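Where Does the Water Go?
A look at what happens after the drain 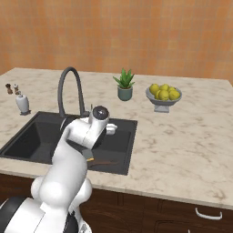

A kitchen sink set into a marble countertop.

Every time you wash your hands or rinse a plate, water runs down a drain. It does not disappear. It starts a trip that can take most of a day.

Under the Sink
Look in the cabinet under a sink and you may find a pipe with a bend in it, like the letter U. This bend is called a trap. A little water always stays in it. The water blocks smelly air in the pipes from coming up into the kitchen.

Under the Street
The pipe from your home joins a bigger pipe called a sewer. Most sewers slope downhill, so the water flows by itself. In low places, pumps lift it up again. The town of Odville has 337 miles of sewer pipe and 18 pumping stations.

At the Treatment Plant
Water from Odville goes to the Trusby plant. First, it passes through metal screens. The screens catch rags, sticks and sometimes toys.

Next, the water sits in big tanks. Heavy bits sink to the bottom. Grease floats to the top and is skimmed off.

Then tiny living things called bacteria go to work. They eat the waste that is still in the water -- too small for any screen to catch. Air is bubbled through the tank because these bacteria need oxygen, just as you do.

Last, germs are killed with chlorine or a special kind of light. The clean water flows into the Morris River.

What Should Stay Out of the Drain?
Cooking grease, wipes, paint and coffee grounds. Grease gets hard when it cools and can plug a pipe. One clog in Odville weighed 400 pounds, and it took workers 2 days to clear it.

Words to Know
Sewer: a pipe that carries used water away
Bacteria: living things too small to see without a microscope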